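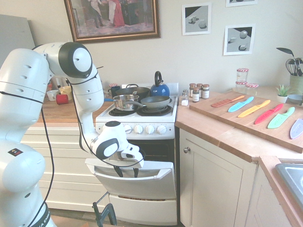
Keep the Coil Stove

By Beverley Greenwood

Every time a kitchen in our part of Hollis gets redone, the first thing out the door is the electric coil stove. I think that's a mistake.

I have cooked on coils since I was 22. My current stove is plain white, with knobs you turn by hand. A burner went bad in May. I pulled it out, drove to the parts counter at Kullow, and had dinner on that night. My neighbor's glass top cracked the same month, and the repair quote was $400. She bought a new range for $895 instead.

People say coils are slow and ugly. Slow I will grant. A coil takes its time warming up and keeps cooking after you shut it off, so you learn to slide the pan over early. Ugly is a matter of taste. A white stove with a blue kettle at the back and a saucepan up front looks to me like a place where somebody cooks. You can hang a gold-framed painting over it if you want the wall dressed up, though I'd put glass on it and wipe off the grease.

The oven is the same story. A pull-down door, a dark oven, a drawer underneath for the baking sheets. I don't need it to talk to my phone.

Glass tops do wipe clean faster, and anyone with bad hands should have one. But I also use my grandmother's cast iron, and I won't drag that across glass — or lift it every time I want to shake the potatoes.

If yours still heats, leave it where it is and spend the money on a decent pan.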